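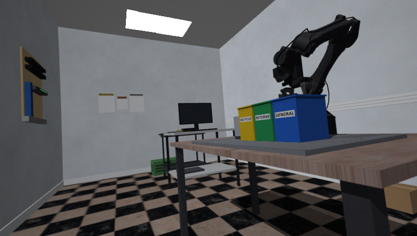 Tandance Community Kitchen – progress report no. 2
For: Rekha Semwal, Fashola Fund
From: Obinna Ibrahim
22 July 2023

Where we are

Kitchen open. Cooker in, sinks in, extractor passed its check at the second go. First lunch sittings went ahead in May as planned, a bit thin to start with, much busier now the school holidays are on. Main gap is still the cold store, see below.

Money

Of the 3000 pounds in this instalment, 2000 has gone on the cooker and fitting. Another 900 is set aside for the cold store and not to be touched for anything else. The rest went on pans, trays and a new tap. Receipts are with Adesuwa, she will send them over in one go once the electrician's bill turns up.

Cold store

Delayed. Jisix could not deliver the unit we ordered and offered a smaller one, which we turned down – it wouldn't take the bread trays. Fengying is getting a price from Rorkarach instead. Until then we borrow fridge space from the church hall and carry things across before each sitting, hard work in this heat. Hoping to have a firm date by the next report.

Cooking classes

Oluwaseun is running these. Knife skills, soups, cheap dinners for a family. Good group, mostly parents, a few older men living alone who had never made a stew before. They asked for a baking class so we've added one. Oven thermostat reads hot, needs looking at.

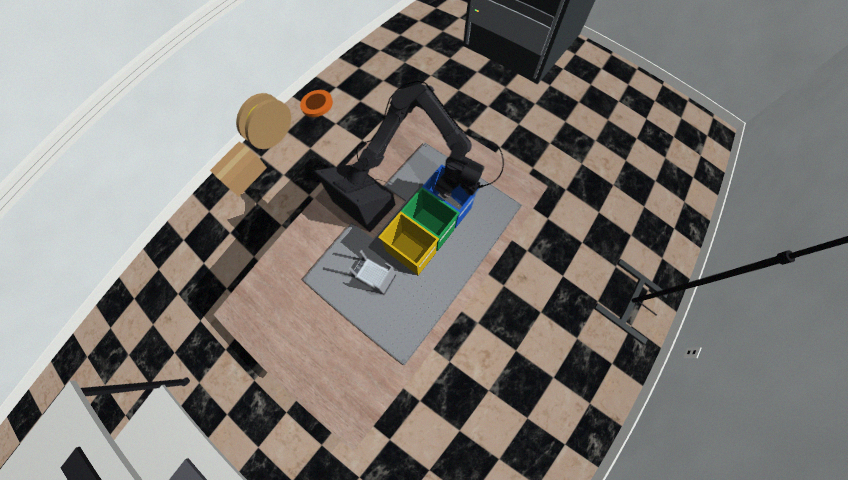
Recipe cards are half done. Fengying has the text, still need someone to check the allergens properly befor they get printed. I'd rather be late than wrong on that one.

Problems

Parking, again. Neighbours not happy about the van blocking the side road during drop off, so we have moved deliveries to early morning. No complaints since. Also the back door sticks and the landlord has not replied to two emails.

Next

Cold store ordered and fitted. Food hygeine refresher for everybody who cooks. Baking class to start. Adesuwa to draft the autumn menu.

From you we need a yes or no on moving the unspent training money over to equipment – can you let me know before we place the Rorkarach order?

Obinna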